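Covwood Decorating & Interiors Board
Walls and Ceilings > Pattern matching at corners: how fussy are you?

damp_patch_dave
Posted 06/03/2026, 19:42

I've got a box room to paper, three walls of it, and I've fallen for a big geometric in beige and tan. The drop pattern is enormous. My wife says I should match it perfectly into both corners. I say life is short and there'll be a bookcase in one of them. Who's right? Bear in mind she reads this board.

plumbline
Reply 1

She is. I don't know your wife and I haven't seen the room.

skirting_the_issue
Reply 2

Neither of them, if it's an old house. Corners in old houses aren't straight, so you can match it at the top or match it at the bottom, and you pick whichever one you'll be looking at from the chair. I did ours in October and matched at eye level. The bit above the door looks like a printing error. We've had a lot of people round since and the only one who spotted it was my mother, who was looking for something.

plumbline
Reply 3

If the corner's out you cut the strip, take it round by a finger's width, then drop a fresh plumb line on the next wall and overlap. You lose a sliver of pattern and it hangs true. It isn't difficult. It's just slow, and people don't like slow.

damp_patch_dave
Reply 4

I quite like slow. It's the overlap I don't like. Doesn't it leave a ridge?

plumbline
Reply 5

A small one. Use overlap adhesive on vinyl or it'll lift by Easter. If the ridge bothers you, tear the edge on the under strip instead of cutting it. Only works on proper paper, mind.

halfaroll
Reply 6

Going to disagree with the professor. With rings and dots I wouldn't chase the match at all. Stripes and trellis show every sin, but big loose circles are forgiving and the eye doesn't go hunting. I'd start with a full motif in the middle of the back wall and let the sides fall where they fall. 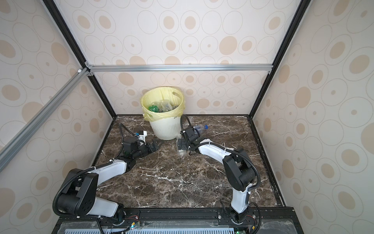 Do you need to buy extra rolls for a large repeat?
Allow at least one more than the calculator tells you, and check that the batch numbers match before you open any of them.

plumbline
Reply 7

I've never been called the professor before and I'm going to assume it's a compliment. Centring the back wall is fine. Letting the sides "fall where they fall" is how you end up with half a circle meeting a third of a circle, and then it looks like something's been eaten.

halfaroll
Reply 8

Half a circle meeting a third of a circle is my entire hallway. It has been up for years and the house still sold. Well, it's under offer.

teabreak_tess
Reply 9

On the batch numbers, please do listen to this. I bought Gedell paper for the landing, came up short, ordered one more roll and it was a full shade pinker. In the shop light you'd never have known. On the landing it looked like that wall had been told off.

damp_patch_dave
Reply 10

Noted. It's £13 a roll in the sale at Irnis, down from something silly. My total with paste and lining paper comes to £104, which I had described at home as "under a hundred".

skirting_the_issue
Reply 11

Are you lining it as well? In a box room?

damp_patch_dave
Reply 12

The walls have a history.

plumbline
Reply 13

Line it. Hang the lining paper crossways so the joins don't land on top of each other. Leave it overnight at the very least. I know somebody will be along in a moment to say they've never lined a wall in their life.

halfaroll
Reply 14

I've never lined a wall in my life.

teabreak_tess
Reply 15

Can I ask about brushes while we're all here? The Stöcker smoothing brush is a lovely thing but I can't see what it does that a clean sponge doesn't.

plumbline
Reply 16

Sponge for vinyl, brush for anything with a surface you can scuff. The brush also gets air out from the middle without dragging wet paste over the front. Start at the centre and work outwards, and don't lean on it.

damp_patch_dave
Reply 17

Right. Decision made by the management: matched in the left corner, overlapped and hoped for in the right, where the bookcase is going. She has also pointed out that the bookcase doesn't reach the ceiling. I'm now pricing taller bookcases.

halfaroll
Reply 18

Cheaper than learning to wallpaper.

Thread views: 393 | Members watching: 13

Contact the moderators | © Covwood Decorating & Interiors Board | Back to top
We use cookies to remember your login and preferences. Accept | Manage settings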